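Mini pool table – pockets too tight or is it me

feltfuzz72
Got one of the tabletop pool sets, Skosen I think, box is long gone. Green top, six pockets. Side pockets spit everything back out. Anyone fixed this?? Thinking sandpaper.

oddbridge
Don't sand it. Check its level first. Mine was off by a folded napkin and every ball drifted to one corner.

chalkline_2234
Level matters less than people say imo. On a table that small it's the stick. The short ones are light and you end up poking. Sleeve of heatshrink on the butt end, done.

oddbridge
disagree. poked plenty of balls in just fine once it was level

feltfuzz72
ok so it's on a kitchen table with a wobble... maybe thats it

Irkik
Put it on something flat and heavy. Stone-look board, big floor tile, whatever. Brown sides on this one, green top, marble pattern underneath: 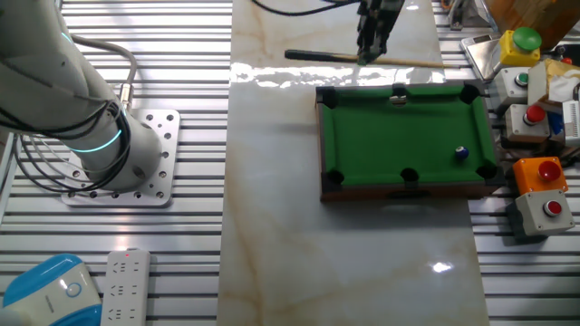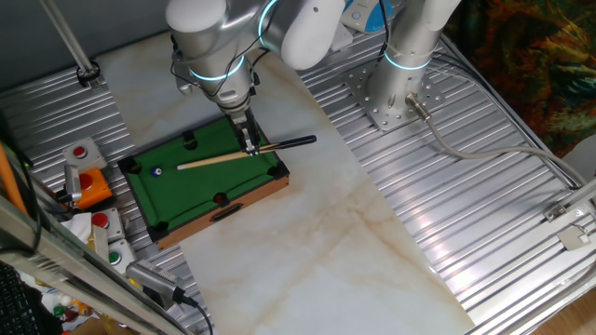

Also brush the felt, one direction only. Old toothbrush. Lint by the pockets is enough to turn a slow ball.

chalkline_2234
toothbrush yes, board meh. Rubber feet are cheaper and you dont have to store a slab

Irkik
feet squish tho. Had a set on mine, leaned by Sunday

feltfuzz72
Tried it on a floor tile just now – way better. Side pockets still stingy. Leaving the sandpaper in the drawer for now. Will try the heatshrink thing next, got over 60 inches of it somewhere

Contact | © Starau Tabletop Forum | Back to top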